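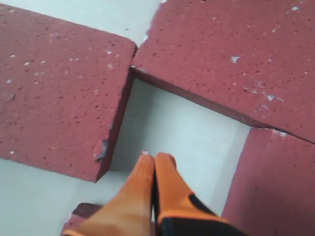 Saturday 11/08/2018. Up at half six and on the 8 o'clock bus to Somstead with my sandwiches and the spare cable. It was the second Saturday of brick work for the Fultolum project and I'd said I would take the wrist camera side, which Lautaro Daza is glad to be rid of. The job is to find the gaps. The arm has to know where a brick ends and bare table starts, and the grey square between three of the bricks is as good a place to try it as any, with shadow along the edges to confuse things. It did confuse things. My code called the dark side of the left-hand brick a gap as well, and the grey chip on its edge a very small one. I changed the threshold, then changed it back, then wrote down both numbers, as I should have done to start with.

Ghassan Fakhoury came by at ten and asked what I would do if the lights were different. I said I didn't know. He said to put that in the report, so I have. He is fair but he doesn't let you off. He wants each of us to write up one thing that went wrong and one thing we still don't understand, and I have plenty for both.

Lunch outside on the wall. Lautaro had brought empanadas from his aunt and swapped me one for a cheese sandwich, a poor deal for him. We talked about the Nseir, which is what everyone calls the end of course showing, after the hall it is held in. There are 56 people signed up to come, mostly parents. Mum has asked whether she needs to dress up. I told her no.

After lunch we moved on to lifting with both arms together.
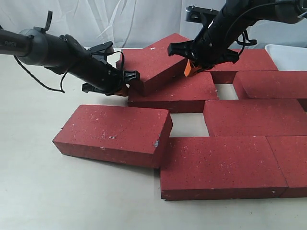 The timing is the hard part of two-arm lifting, and it was what we spent the whole afternoon on. Each arm is fine by itself. Together they have to close at the same moment and go up at the same speed, or one ends up doing the carrying while the other pushes. With the two grippers on the one brick, the left end was still sitting on the brick underneath while the rest tilted up towards the back. Lautaro thought the right arm was going early. I thought the left was going late. Ghassan said these might be the same complaint and to look at the log.

The log was 174 lines and we read it out loud to each other, turn and turn about. There is a wait in the left arm's program that Lautaro put in during May, when we were still using the Clilico foam blocks and it kept squashing them. We had both forgotten it. He took it out and we ran it again, and it was better, though I wouldn't call it level. Real bricks are heavy and they don't forgive you like foam does. They also leave red dust on everything. I found some in my pencil case.

We had time for a few more goes before packing up. I'd like to try a slower lift next week, and Lautaro wants to move the grip points further in from the ends. We agreed to do his first as it only means changing the one file.

Still to do:

- write up the threshold numbers, both sets
- ask Ghassan if we can have the desk lamp for the shadow test
- send Lautaro the log
- return the long tape measure to the cupboard (it is in my bag)

Home by six. Dad had made a stew and asked if the robots had built anything yet. I said they were picking up a brick. He said he could do that. I showed him the gap finder on the laptop and he did look at it properly, and asked why it hadn't noticed a chip on the other brick, which is a good question. I don't know the answer yet. Bath, then bed - my shoulders ache from leaning over the table.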